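Laboratorio de manipulación > Cuadernos > Pinzas > Comparación Plirnwood / Kyei

Abril, 10:40 h
Grupo de Manipulación, Skastia

Objeto de la entrada. Se registra la segunda parte de la comparación entre las pinzas de dos dedos Plirnwood y Kyei, ambas gobernadas por el mismo controlador Plastham. La primera parte, con piezas rígidas y opacas, quedó cerrada en el cuaderno anterior y no se repite. En esta parte interviene la cámara de muñeca, cuyo comportamiento ante plásticos translúcidos condiciona la aproximación tanto como la geometría de los dedos.

Condiciones. Mesa de superficie clara, pared gris al fondo, iluminación general del local sin pantallas adicionales. La exposición de la cámara se mantiene en automático. La velocidad de aproximación se limita en el controlador al valor reducido y no se modifica al cambiar de pinza. El origen de coordenadas se vuelve a tomar después de cada cambio de herramienta.

Aproximación a corta distancia. Cuando la cámara queda próxima a la tapa, la cúpula ocupa casi toda la imagen y el estimador de contorno dispone de muy poco fondo con el que contrastar. El reflejo sobre el plástico satura una zona reducida de la parte superior izquierda. El único rasgo geométrico aprovechable es el reborde curvo inferior.

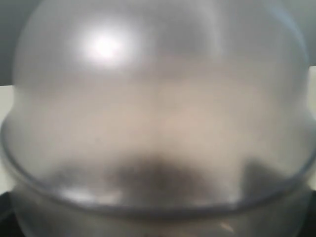 Fig. 1. Tapa translúcida a corta distancia. Reflejo en la parte superior izquierda; reborde visible en la parte inferior.

Se ha ensayado la detección por bordes con dos umbrales. Con el umbral alto se pierde el reborde en los laterales; con el bajo aparecen contornos falsos en las manchas difusas que se transparentan por detrás. Se adopta provisionalmente el umbral bajo, con una máscara que descarta la mitad superior de la imagen. La máscara está fijada a mano y deberá revisarse si cambia la altura de la muñeca.

Procedimiento de agarre. El objeto de ensayo es una coctelera de plástico translúcido con un poco de material granulado en el fondo del cuerpo. La secuencia acordada para ambas pinzas es la siguiente:

1. Situar la muñeca a distancia de observación y estimar el eje vertical del recipiente.
2. Descender con los dedos casi juntos hasta la altura de la parte baja del cuerpo.
3. Retroceder, abrir y centrar respecto al eje estimado.
4. Cerrar con la consigna de fuerza mínima y registrar la corriente del motor.

El paso 2 se incorporó a petición del turno de mañana para comprobar la oclusión que producen los propios dedos. Conviene recordar que, en esa postura, la base del recipiente queda oculta y no debe emplearse como referencia de altura.
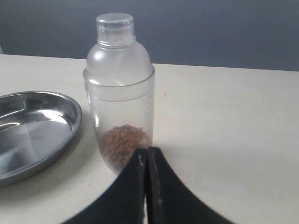
En cuanto a la referencia lateral, se consideró utilizar las marcas de graduación moldeadas en el cuerpo. Su contraste es escaso y se ha desestimado la idea por el momento. El granulado ofrece mejor textura — es la zona del recipiente con más puntos característicos estables — pero su superficie es irregular y cambia al mover el objeto, de modo que solo sirve para situar el eje, no para fijar la altura.

Observaciones sobre las pinzas. La Kyei cierra con mayor suavidad en el último tramo, y la lectura de corriente resulta más limpia. La Plirnwood presenta un pequeño escalón al inicio del contacto, ya anotado en la primera parte, que obliga a filtrar la señal. Por el contrario, la Plirnwood recupera antes la posición de apertura. Se completaron 3 series por pinza; el registro conjunto contiene 251 muestras válidas de corriente una vez retiradas las duplicadas por el controlador. No se ha calculado todavía la dispersión.

Sobre la cámara. Se repitió la observación cercana para valorar si el reflejo podía tratarse como referencia fija. No se considera prudente: depende de la posición relativa de la luz, de la tapa y de la muñeca, y basta un giro pequeño para desplazarlo.

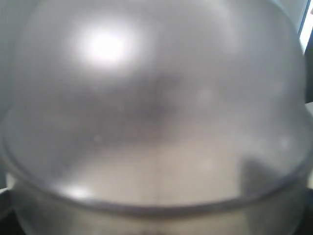 El enfoque a tan corta distancia es insuficiente para cualquier medida fina. Se propone detener la estimación visual antes de que la tapa llene el campo y completar el último tramo únicamente con la posición articular y la lectura de corriente. El cambio afecta al módulo de aproximación del Plastham, no a las pinzas, por lo que la comparación puede continuar con los datos ya tomados.

Pendiente:
— Repetir la serie con exposición fija.
— Revisar el filtro de corriente de la Plirnwood y anotar la constante empleada.
— Comprobar si la máscara sigue siendo válida con la muñeca inclinada.
— Copiar los registros a la carpeta común y etiquetar por pinza y serie.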